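Cahier d'atelier, juin 2020

Bon, je reprends le cahier après une semaine passée les mains dans la teinture ! Le bain d'indigo Prilla monté lundi dernier... non, pardon, le bain numéro 2, celui de la cuve Seixas, a enfin sa fleur (belle mousse cuivrée, odeur infecte, tout va bien). J'y ai passé 30 échantillons de lin, trempages courts, et le bleu monte nettement mieux que sur les essais de décembre.

Par contre, la laine Duvside me désespère. Elle feutre dès que je la regarde de travers ! J'ai baissé la température, j'ai arrêté de remuer, rien n'y fait. À retenter avec un mouillage plus long, et sans eau du robinet. 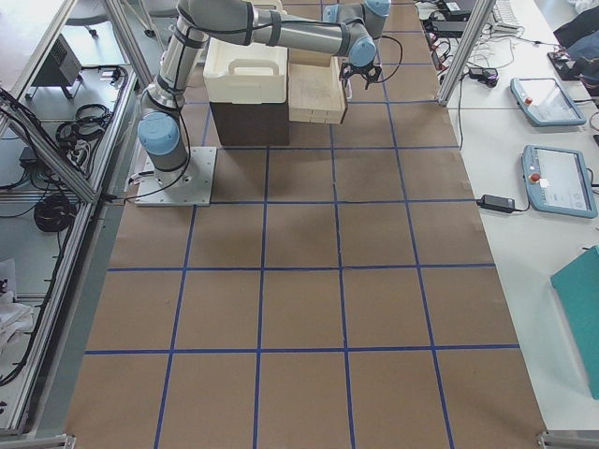 Table au papier kraft, quadrillage au ruban bleu foncé.

Côté sous, la facture Skastex est arrivée : 1 679 euros pour les écheveaux, port compris. Ça pique un peu, mais le fil est superbe, bien rond, et il boit la couleur sans faire d'histoires (enfin !).

Pour la suite : refaire de la chaux, racheter des gants longs, laver le tamis. Et si quelqu'un a emprunté le pH-mètre, qu'il le repose sur l'étagère du fond, merci !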